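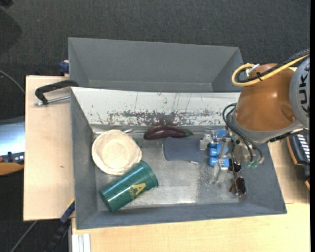

Front bin, with the bowl, tumbler and aubergine in it

Stamatia Chrysikopoulos
Saturday, January 23, 2021
The whitish sloping side of our metal bin has gone scuffed and chipped along the lower half, with small reddish and black specks. A paste called Ciltano claims to fix "any tired surface" in 8 minutes. I doubt it. Has anyone tried it on something like this?

Lefteris Karagiannis
Yes, it's great, buy two tubes.

Polyxeni Triantafyllou
I wouldn't bother. A paste might lift the dark scuffs but it can't put back what has chipped off. The reddish specks could be rust or just old paint – wipe with washing-up liquid first and see what comes away. Try a corner before you do the lot. The bare floor looks worn on the right too, and I'd leave that alone. As for "any surface", I used Ciltano on a tray in October and got a dull patch for my money. Wash the aubergine if you plan to eat it.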